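The Tuesday I Went Back to School With My Pediatrician

By Consuelo Pacheco

I've been writing about kids' health for 13 years, and until this April I had never sat through a continuing education course meant for the people who treat them. I'd read the handouts, sure. I'd eaten the conference muffins. But a whole day in a folding chair, with a lanyard and a binder? Never!

So when the Gondero clinic in Tiltville said I could sit in on its asthma workshop, I drove 142 miles (the last stretch behind a hay truck) and got there just before eight. There were 60 of us in the room, mostly family doctors and school nurses, plus one very tired resident who fell asleep during the welcome.

I figured we'd spend the morning on drugs. We spent it on talking. Dr. Cabrera, who runs the course, had us pair up and teach each other how to use an inhaler with a spacer. My partner was a nurse from Areseo with 25 years on the job, and she still caught herself skipping the shake. I forgot to breathe out first. Twice. I have written that exact instruction in this magazine, so you can imagine how I felt.

After lunch came the part I keep thinking about. We went through action plans, the one-page sheets that tell a family what to do on a good day, a so-so day and a bad one. Cabrera passed out a real one with the name blacked out and asked us to read it like a babysitter would. I couldn't find the phone number. The nurse couldn't tell which inhaler was which, and she does this for a living.

We rewrote it in plain words, big type, with the phone number at the top. It took us most of an hour and we argued over the word "wheeze" the whole time. (I wanted "whistling sound." I lost.)

If your kid has a plan taped to the fridge, go read it tonight as if you'd never met your kid. Then take it along to the next checkup and ask about anything that made you squint. My own son's is coming with us next month, with my scribbles all over it. 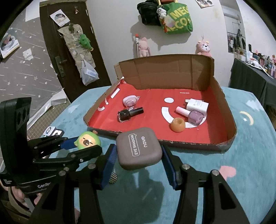

A "novo" eye shadow compact, with an open cardboard box behind it.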